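Farahani card: read the small print before you swap

Members have been asking what we make of the new Farahani loyalty card, which replaces the old Pudine stamps from April 12, 2018. The leaflet calls it "a fairer way to say thank you". We have read the leaflet twice and the terms once, and the terms are a good deal less grateful.

Under the stamps, you knew where you were. One stamp for each shop over a set amount, a full book got you money off, and the book sat in a kitchen drawer until you remembered it. The card gives you points. A point is worth nothing until you have 1000 of them, and at that stage they turn into a voucher which can be spent in the Nornmont branch or online, but not on milk, bread, stamps, medicines or anything already reduced. That takes out most of what our members tell us they buy there.

The shop says the average customer will be "up to 65 per cent better off". We wrote to ask who the average customer is and what "up to" was doing in that sentence. The reply thanked us for our interest and enclosed another leaflet.

Then there is the matter of the old books. You can hand in a full one at the till for 100 points. A part-filled book gets nothing at all, whether it is one stamp short or thirty. Pejman Sharifi, who has saved Pudine stamps for years and has three books on the go, took all three in and came home with the same three books. He has written to head office and we will print the answer if he gets one.

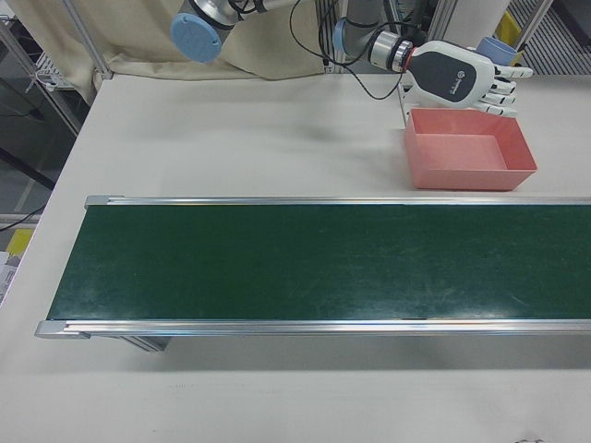 Do you have to give your email address to get the card?

The form has a space for it and the staff will ask, but the terms only require a name and a postcode, so leave it blank if you like.

That brings us to Zollico, the firm that runs the scheme. Its name appears once, in grey type on the back of the form, and by signing you agree that it may keep a record of what you buy and share it with "selected partners". The partners are not listed. There is a box to tick if you would prefer not to be included, though you have to turn the form over to find it - and the signature line is on the front. Perhaps it was just a question of space. We have our doubts.

Points also run out. Anything you have not spent by the end of August goes back to zero, and the same will happen each August after that. One member who sat down with her old receipts found she would have earned 3537 points in a year, enough for three vouchers, with the odd 537 wiped. She is a big spender by her own account, with four at home. A person living alone could easily shop there all year and never see a voucher.

None of this makes the card a swindle. If you do a large weekly shop at Nornmont anyway, and you don't mind a stranger knowing how many tins of soup you get through, you may well come out ahead. We would only say that prices on several of the shelves seem to have crept up since the posters went in the window - keep your receipts and see for yourself.

If you do apply, tick the box on the back first, and fill up any nearly finished stamp book before you hand it over. Letters on the subject are welcome at the usual address, particularly from anyone who has had a straight answer out of the helpline.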